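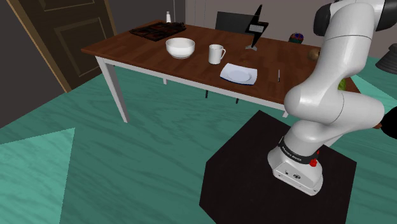
Reviews > Simulation and Data Tools

Tundeck 2: a month of recording tabletop demonstrations

By Pylyp Hordiienko
Friday, August 2, 2019

Tundeck is a desktop program for recording demonstrations in a simulated room. You drive a virtual arm with a controller, the program saves what the arm did and what the cameras saw, and you train a policy on the result. I bought a single-seat license in June and have used it most working days since then. I paid full price.

Setup

Installation took most of a morning. The program wants a recent graphics driver and does not tell you so until the first scene fails to load. After that it was stable. I had two crashes in the whole period, both while changing the floor material with a recording open.

The Franka arm is ready to use on its pedestal. You choose a room, drop the pedestal where you want it and place a table. I kept mine close to the long side of the wood-grain table, and that was a mistake for the first few days. Items at the far left end are a stretch from there, and the upper links block the view of anything small on the right. If you use a fixed camera, check what the arm hides before you record a full batch.

The object library

The base package has 131 household objects. The dishes are good. Mugs have handles you can grip, and the plates and bowls have sensible weights. Food is weaker. The dark pieces on the black tray look like one lump from a normal camera distance, and my brown potato could pass for a stone. There are also odd choices, such as a black lamp shaped like a lightning bolt. I left it on the table as clutter and it did that job well.

Thin utensils are the real trouble. Anything flat on the tabletop is hard to pick up with the default contact settings. The fingers either slide over it or push it down into the wood. Lowering the time step helps, but recording then runs slower than real time.

Recording

Moving a mug onto a plate takes me 14 seconds when it goes well. Each attempt is saved as its own file with joint positions, gripper state and images. One key throws away a bad attempt and resets the table. I would like a second key for "keep, but mark as failed," as I wanted some of those too.

The shuffle tool moves objects between attempts and can change floor and wall colors. It is the best part of the package. My teal floor came from it. Set limits on the shuffle, though, or bowls will start the attempt half over the table edge.

I have almost 3,000 attempts saved. Export to plain arrays worked the first time. Export to the Adugna format dropped the gripper channel until I installed the patch from the support page.

Compared with Brosance

Brosance has better contact physics and a much worse editor. For pushing and stacking I would choose it. For picking and placing ordinary dishes, Tundeck gets you to a usable set of examples sooner.

Pros: quick resets, good shuffle tool, clean file layout
Cons: poor handling of flat objects, weak food models, thin manual

Rating: 4 out of 5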